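Small Business Basics, evening course
Notes for session 2: what it costs to get a thing to somebody's door

Hello again. These are my own notes tidied up, so if you missed the session you should be able to follow, and if you were there you can stop worrying about what you scribbled down. We're talking about packaging, postage and what comes back. I know, I know, you all wanted to do logos. Logos are later!

Last time we ended with a price for one jar of something, and everybody was rather pleased with their margin. Keep that number beside you while you read. It is going to get smaller.

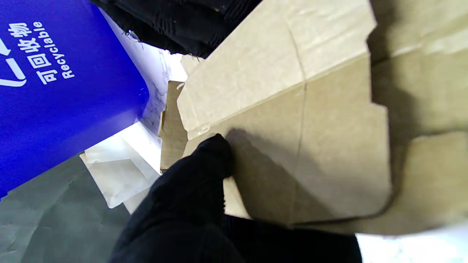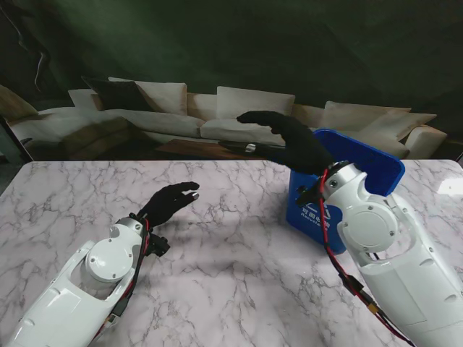 Cardboard and recycling, then, and who pays for them. Chandrasekhar Fernandes put his hand up before I'd got going and said surely the box is the customer's problem once it's been delivered, they've bought it along with everything else, and why should a tiny firm lose sleep over what goes in whose bin? He also said his own customers had never once mentioned it. I liked the question, so I've built a good part of these notes round it.

My short answer to Chandrasekhar: you pay for the box three times. You pay when you buy it, you pay when you post it (it has weight, and worse, it has size), and you pay again if the goods turn up broken or the buyer is cross about the mountain of stuffing. The third one doesn't arrive as a bill, so people leave it out of the sums. I left it out of mine for years.

The worked case: Brandão

We're using Brandão all term, so get used to them. They make preserves and chutneys, they sell through their own site, and they began by posting everything in one size of box that they had bought in bulk. They bought 2000 of them in one go because the price per box looked lovely. You can see how it happens. You're new, a supplier shows you a table where the price drops as you go down the page, and your eye slides to the bottom line.

Now, a single jar in a box meant for six needs an awful lot of filling. Filling costs money. Somebody has to put it in, and their time costs money too. Then the parcel goes over the size limit for the cheap rate and into the next band up, so each single jar was travelling at the price of a half dozen.

By February they had used 832 of the boxes, and the rest were stacked in the room where they were supposed to be labelling. I want you to think about that stack properly. It's money already spent. It's also floor space, and they were paying rent on the floor. Two people in the room told me the boxes "would get used eventually", and yes, they would, but at a loss on every single-jar order, which was most orders.

What would you do with them? We talked it over for a good while and I wrote the suggestions up as they came. Sell the spare ones to another small seller. Keep them for the big orders only and buy a smaller size for the rest. Change what you sell, so that the six-jar pack becomes the thing people want. That last one got a groan but I think it's the cleverest, and it's close to what Brandão went for: a mixed half dozen with a slightly better price per jar. They bought small boxes as well. You can do both.

The mistake underneath

The mistake is treating packaging as one cost when it's made of several that move in different directions. Buy more boxes and the price of each goes down, but storage goes up. Buy a stronger box and breakages go down, but weight goes up. Buy a smaller one and postage goes down, but packing gets fiddly and slower. There's no perfect answer sitting at the bottom of this, you're looking for somewhere comfortable in the middle, and where that is depends on what you sell.

A quick word on words, as a few of you asked me in the break.

Unit cost: what one of the things costs you.
Landed cost: what one of the things costs you by the time it's where it needs to be. Always bigger. Use this one.
Void fill: the stuff round the goods that stops them rattling. Paper, usually.
Transit packaging: the outer box, the part that takes the knocks.
Primary packaging: whatever touches the product. For a jam, the jar and lid.
Returns rate: how many come back out of how many went out, over the same stretch of time. People forget that last bit and compare this month's returns with last month's sales. Please don't.

Measuring a parcel

Sounds daft to have a section on this but every year somebody gets it wrong and I'd rather it wasn't you. Measure the outside of the box when it's packed and taped. The size printed on a box is very often the inside size, and the carrier doesn't care a bit about the inside. If the sides bulge, measure across the bulge. Weigh it with everything in, including the tape and the leaflet and the little thank-you card you're so fond of.

Carriers may also charge by what they call volumetric weight. They take the three sides, multiply them, divide by a number of their own choosing, and treat the result as though it were kilos. If that comes out heavier than the real weight, you pay for that one. It's why posting a pillow costs more than you'd think. Look up the number for whoever you're using, as they aren't all the same, and they change.

Second case, shorter: Netance

Netance sell lampshades. Very light, very big, very easy to dent. You could hardly pick a worse thing to put in the post (I adore their lampshades, I should say, I have one over the kitchen table). Strength was their trouble. They'd gone for a thin single-wall box to save a bit, and the corners were being crushed.

A replacement lampshade costs them the shade, the second box, the second postage and half an hour of somebody writing a nice email. Put all that on paper and one dented shade in 135 orders would have been fine. They were getting a good many more than that. They moved to double-wall and, as I understand it, moaned about the price for a month and then stopped moaning.

So Brandão had too much box and Netance had too little. If you remember one pair from this session, remember those two, they'll come up again when we get to cash flow.

Back to the bin

I promised I'd return to Chandrasekhar's point, which was a fair one. His customers had never mentioned the packaging. I asked him how they would have mentioned it, and whether he'd ever given them a place to. He hadn't, and he was very good-humoured about it. People don't tend to write to a shop to say they had to cut up a box in the rain. They just feel slightly less like ordering again, and you can't see that from your end.

A few plain things that make life easier at the other end:

Stick to one material if you can. A card box with paper stuffing and paper tape can usually all go in together. A card box with foam, film and a plastic window has to be picked apart.

Say on the box what to do with it. A line of print is enough.

Don't call something compostable unless you know where it can be composted. Some of these things need an industrial composter and will sit in a garden heap looking exactly as they did when they went in. And be careful with green claims in general! If you say it, you need to be able to show it. Keep the paperwork from your supplier in a folder you can find.

Rules on packaging waste, and on who has to register or pay, depend on how big you are and where you're selling. I'm not going to print the limits in these notes because last year's handout was out of date before I'd finished photocopying it. Check the official guidance yourself, and check again if you start selling abroad.

Something to do before next time

Take one thing you sell, or would like to sell. Find three boxes it could go in. For each, work out the price of the box, the filling, the tape, the minutes to pack it (pay yourself a proper hourly wage, I'll be checking) and the postage. Add them up. Then ask what it would cost you if it arrived broken, and guess how often that might happen in each box.

If you haven't got a product yet, borrow Trindari from the back of your course pack. They do candles in glass, which are heavy and breakable, so there's plenty to get your teeth into. The price list is on the same sheet. The supplier's name on it, Buritz, is spelt two different ways and that's my typing.

Bring it on one side of paper. Pencil is fine. I'd much sooner see your crossings-out than a beautiful table with the wrong postage band in it.

Reading: the chapter on direct and indirect costs, up to the bit on overheads. Skip the shaded panels, they're for the accounting lot.

Next session we'll do suppliers, how to ask for samples, and how to say no to the bottom line of the price table. Bring your calculators. Phones are all right too, if you can keep off everything else on them.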